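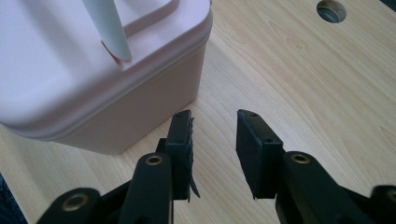
Two weeks with the Wader hand-held gripper kit

Posted 2022-07-08 by Refilwe Mathebula

Hi all! I promised a write-up of the Wader kit after everyone asked about it last November, and then I got busy, and then Sinmont changed the price, so it took me a while. The kit is a pair of hand-held grippers you squeeze like pliers, with a camera on each one, and the idea is that you do a chore with them yourself and the recordings go into training your robot arm. We paid 897 for ours, cables and one set of spare pads included. (The list price is 1000, so watch for the sale.)

I'm putting up only a small gallery this time, because most of what I want to tell you is in the words anyway.

First, the pads. They're the part you'll be looking at all day, and they're the part I'd complain about. The black facing on our left one has frayed and there's a strip of it hanging down on the inside. The right one still looks fine. You can keep working like that, but a loose strip gets between you and anything thin, and thin is exactly what lids and latches are. Buy the second set of spares. The linkages I have no complaints about – the brass-colored bushings are a nice touch and the fingers come together evenly.

My favorite test object is a cheap plastic storage box, pink lid, three compartments, latch on the front. I love boxes for this! A hinged lid asks for everything at once: you have to come in at the right angle, get a pad on the edge, and then follow the swing all the way up without dragging the whole box along the table.

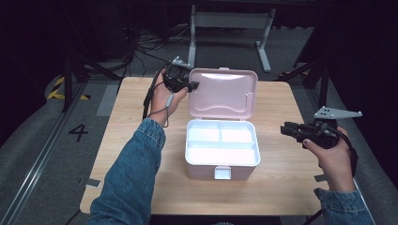
My way of doing it is to give the lid to the left hand and keep the right one low and half open on the other side, ready to steady the tray if it starts to slide. Thabiso Molefe swears by doing the whole thing one-handed, and his recordings are shorter than mine, but I notice he also picks the easy boxes.

Now the cables. Each gripper trails a black one back past your wrist, and I spent my first session fighting them. Leave plenty of slack, and wear sleeves you don't mind snagging. I keep hoping for a wireless version – the Fandine grippers we had on loan before this did it, although their batteries were gone by lunch and the grip was much too stiff for me.

Weight is okay. After 2 hours I want a break, mostly in the thumb. People with small hands should ask Sinmont for the short handle, which doesn't cost extra but isn't on the order form for some reason.

The software that comes with it is called Wike and it's fine. It sorts your takes, lets you throw out the bad ones, and crashes if you rename a folder while it's open. Save often.

Would I buy the kit again? Yes, at the sale price. Send me your questions about setup and I'll answer them in the comments, and if anybody has found a tougher pad that fits, please tell me where you got it!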